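Recording demonstrations by remote control: a walk-through for people who have been burned before

Posted 7/8/22 by Refilwe Pillay
Filed under: Teleoperation, Simulation, Grumbling

Every vendor deck I've sat through this year has the same slide. Somebody's hand on a controller, an arrow, a robot doing the job on its own. The arrow is where the next several weeks of your life go.

I've been teaching people to record demonstrations on the Corka arm at Nimmont for long enough to have opinions, and most of them are about the arrow. What follows is how we do it. It works well enough for picking up blocks, cups and small boxes. I make no promises for cables, cloth or anything with a lid, and I'd be wary of anyone who does.

What you need

A parallel-jaw arm with a working simulator model. We use Plolta for the simulator and for recording, so the menu names below are Plolta's.
A hand controller with at least one analogue trigger. A gamepad will do. A keyboard won't, whatever the forum says.
A wrist view you can put up full screen.
A paper notebook.

Step 1. Decide what the task is, in writing

Write one sentence saying where the object starts and where it ends up. Then write a second sentence saying what counts as a failure. Most people skip the second one and end up arguing over whether a cup that tipped over inside the tray was a success.

Kevin Ó Dubhghaill and I once labelled the same batch of 106 demonstrations separately and disagreed on 11 of them. We were sitting at neighbouring desks and had both agreed to the task over coffee. If two people in one room can't agree, your learning algorithm hasn't got much of a chance.

Step 2. Pick your method, and don't believe the brochure

There are two common ways to show an arm what to do. You can grab it and move it around by hand (kinesthetic teaching, if you're writing the grant), or you can drive it from a controller.

Moving it by hand feels lovely and gets you nice contact with the object. It also puts your forearm in every camera view, and the robot won't have your forearm there when it runs by itself. Some people replay the joint path afterwards with the human out of the way and record the cameras then. That's fine until the object gets nudged a centimetre, at which point you have a clean recording of a robot closing on air.

Driving remotely keeps you out of the pictures. The cost is that you're worse at it than you think. You have no feel for contact, your depth judgement is poor, and the arm does what your thumb said, including the bits you didn't mean. I still favour it for anything where a camera is an input, but go in knowing your first session is practice and nothing from it should be kept.

Step 3. Set the control frame

In Plolta, open Operator, then Frame, and choose either Base or Tool. In Base, pushing the stick forward always moves the gripper away from the robot's mount. In Tool, it moves the gripper along the direction the fingers point.

If you're working off a wrist view, use Tool. If you're looking at the arm from across a bench, use Base. Do not switch halfway through a batch. Conall Heffernan did, after lunch, and we found out when the trained policy started its approach with a little sideways shuffle that no one could remember making.

Set the translation speed to the lowest option and leave it there for a day. You'll want to turn it up after a few minutes. Resist.

Step 4. Learn the gripper in an empty world

Load the blank world. No table, no blocks, no lighting presets. People find this step insulting and I make them do it anyway, because the gripper is where nearly all bad demonstrations go bad.

Put the wrist view on full screen and open and close the jaws with the trigger, slowly, until you can stop halfway on purpose. Then check these:

Does the trigger command a position or a speed? On ours it's position, so letting go of the trigger opens the jaws. If yours is speed, letting go holds them where they are. Write it in the notebook.
Is the left finger on your screen the one you believe is the left? A mirrored wrist view is a surprisingly easy setting to knock.
Does the model sit in the middle of the view? If it's off to one side, learn to aim at the gap between the fingers. The middle of the screen is no use to you.

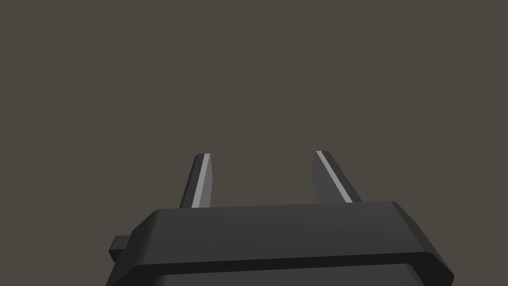 Wrist view in the blank world, jaws open. Aim with the pale inner faces of the fingers.

Those two light strips are the most useful thing on the screen. As the jaws move, watch the space between them and ignore the body of the gripper, which is big and dark and tells you very little. The rendering is crude, and I've stopped minding. What I do mind is people assuming that a tidy simulated gripper behaves like the one bolted to the bench. Ours closes noticeably slower on the real arm, and the simulator has never heard of a worn pad.

Step 5. Record, badly at first

Bring back the table and one object. Press Arm, wait for the tone, then start moving. If you move before the tone you lose the beginning of the approach, and Plolta won't tell you.

Do 10 runs and delete them all. Then start properly:

Start from a slightly different pose each time. A policy trained from one starting pose knows one starting pose.
Approach, stop above the object, descend, close, lift. Don't blend them together to look smooth.
Keep the pause before closing short. Long pauses teach the robot to pause, and some of them never come out of it.
If you miss, recover and carry on, then tag the run as Recovery. Don't bin it. Runs where you fumbled and fixed it have been worth more to us than the pretty ones, though I can't prove that beyond our own bench.

Change operators if you can, but keep a note of who drove what. Úna Mulcahy drives in long curves and I drive in straight lines with corners. Train on an even mixture of us and you may get a robot that can't make up its mind near the object. We have seen it. We have also seen it work perfectly well, so take the warning for what it's worth.

Step 6. Look at what you've got before you train on it

Replay the recordings at normal speed and watch them. All of them, if you can stand it. Our current set for the cup task is 495 demonstrations, and Janaka Pramanik went through the lot over most of June with the notebook beside him. He found runs with the wrong object, runs where the jaws never closed, and a run that was entirely the operator adjusting a chair with the controller in their lap.

There's an automatic filter under Tools that claims to catch this sort of thing. It catches runs that are too short. That's the whole of its talent.

Step 7. Test it somewhere you didn't record

Move the object to a spot you never used. Turn it a quarter turn. If success falls off a cliff, you've recorded a path and the robot has memorised it. Go back to Step 5 and vary the layout before you touch the network settings. Fiddling with settings is more fun, I know, and it's where the afternoon goes.

Then try the real arm, at low speed, with a hand on the stop button. Expect it to be worse than in the simulator. The Breathnach write-up that everybody passes around our office has a chart where the two bars are nearly level, and I'd dearly like to know what colour their table was.

Common complaints

"The jaws twitch when I'm not touching anything." Dead zone is too small. Controller menu, Trigger, raise it one notch at a time.

"It grasps well but never lets go." Check whether your recordings end before the release. Most people hit Stop as soon as the object touches down. Count to two after opening, then stop.

"How many demonstrations do I need?" More than the vendor said. Record a batch, train, test, and see which positions fail, then record more in those positions.

Controller profiles for Plolta are on the shared drive under Operator. Use the second one. The first has the Y axis flipped and I haven't got round to removing it.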